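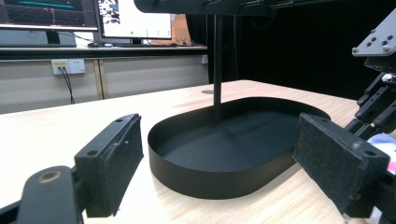 About Wodow

Wodow helps people whose mortgage has been sold to a company they never picked. If you opened a letter one morning and learned that your home loan now belongs to something called Holdings Four, with a post office box and a logo that could also be a brand of bottled water, you are our typical client. Come in. Bring the letter.

We started in 2 rooms over a shoe repair shop in Prirnitden, and we still have both of them. One is for meetings and the other is for paper. The plan was to help people read their loan transfer notices for a year or so, until the banks learned to write them in plain words. We have since signed a longer lease.

What we do

Most of our work is reading. A loan sale comes with a stack of documents, and somewhere in the stack is the part that says who you pay now, what happens to the escrow account, and whether the deal you made with the old lender in March still counts. We find that part and tell you what it says. Then we help you write back, keep a copy, and keep a copy of the copy.

When a payment has gone to the old company and the new company says it never arrived, we trace it. This is dull work and we are good at it. We have sat on hold long enough to have favorites among the music. The flute piece used by one servicer in Hirano is better than it needs to be.

We also sit in on calls and meetings with servicers if you'd like another person at the table. It is surprising how much clearer some people become when somebody across from them is taking notes.

What we don't do

We aren't lawyers. If your case needs one, and some do, we will tell you so at the first meeting and give you a list of offices that take this sort of work. We don't lend money. We don't buy houses for cash, whatever the flyer on the pole outside our door says. That is a different outfit, and we have asked them to move the flyer.

We can't stop a loan from being sold, either. In most cases the papers you signed at closing allow it, usually in a paragraph near the back, after the point where everybody's hand is tired. What we can do is make sure the terms you agreed to make the trip along with the loan.

Who pays for all this

You don't. Our first meeting is free, and so is the last one and any in between. The money comes from small grants and from 108 regular donors, most of whom once sat in our waiting area with a folder on their knees. We take nothing from banks, servicers or loan buyers. To be fair to them, none has ever offered.

Last year we opened 1042 files. We had told our funders to expect 1000, so the annual report got to use the word "exceeded," which pleased everyone except those of us who would have liked fewer people to need the help.

Our opinions, since you're here

We think a homeowner should hear about a sale before it happens and should get the name of a real person to call. We think a modification agreed with one lender should be honored by the next without the family having to prove it twice. We have said this to the state legislature in writing, and once out loud, late in the afternoon, to a hearing room that was mostly coats. The bill is still in committee. We hear it is comfortable there.

Our Cusow office

There is a second, smaller office in Cusow, inside the public library, past the large print shelves. It opens at 10 a.m. and closes when the library does. You can walk in without an appointment, but the scanner there is slow, so allow some time if your folder is a thick one. Please don't mail original documents to either place. We know you will anyway, and we'll mail them back.

Contact: Wodow, Prirnitden and Cusow | © Wodow. All rights reserved. | Back to top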